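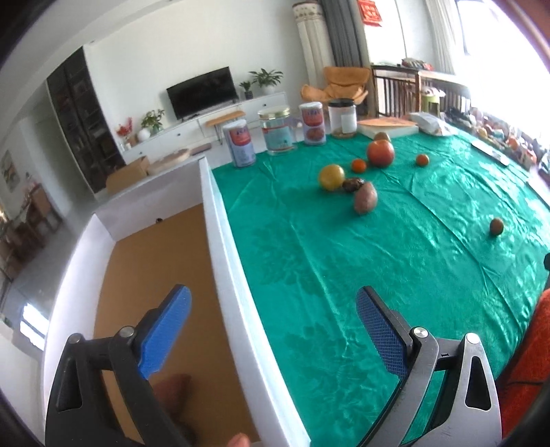

*Green satin cloth with a shiny finish.*

## Nandow Table Cover

A polyester cover for rental halls, buffets and home dining tables. It comes in 12 colors, plain or damask, with a sewn hem on all four sides.

- Machine wash cold, tumble dry low
- Iron on the back side only
- Sold singly or in cases of 50

Fold lines from shipping relax after a day on the table - a steamer is faster. Colors may vary between dye lots, so order the full set at once.

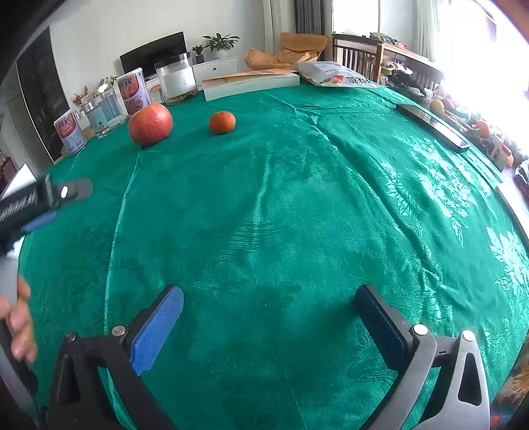 *Teal-green with damask flowers.*

Case orders ship from Lirkix in seven days. For custom sizes, write to Fahad Janjua in the sales office.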